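The two-arm kitchen cell at Parkent is shared by several teams, and the condition in which one team leaves it decides how soon the next can begin. The following tips cover the counter, the sink and the arms. Questions should be addressed to Phyllis Whiteley.

## Before power-up

- Wipe the granite with a damp cloth, then a dry one. Polished stone throws glare when it is streaked.
- Check that each gripper cable hangs free of the cabinet doors and can follow the arm through its full reach.
- Tighten the mounting bracket screws by hand with the short key – never with the power driver.
- Home both arms at 30 percent speed. Callum Sowerby keeps the log of homing faults.

## Gripper care

Clean the finger pads with mild dish soap on a barely damp sponge. Solvents harden the pads and should not be used. Pads are replaced after 900 cycles, or sooner if a pot handle slips twice in one session. Spare Norotard pads are kept in the drawer marked Pelter; please sign for them.

If a gripper closes unevenly, stop the cell and remove the pads before adjusting anything else. Grease caught behind a pad is the usual cause.

## Setting the counter

Place vessels along the front edge, each on its own plate. Chopsticks and spoons may stay in the vessels, provided the sink basin is clear. 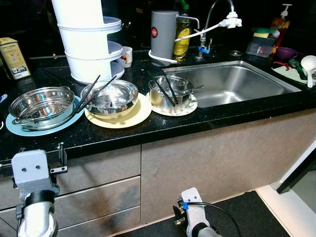

*Counter layout: pot, bowl and saucepan on separate plates, sink basin empty.*

Keep the filter hose behind the sink and check its fitting at the faucet weekly. Tall items, such as stacked food carriers, belong behind the row of plates.

At the end of a session, park both arms, switch off at the wall and hang the cloth to dry. Faults found after hours go to Bradley Oakley, extension 67.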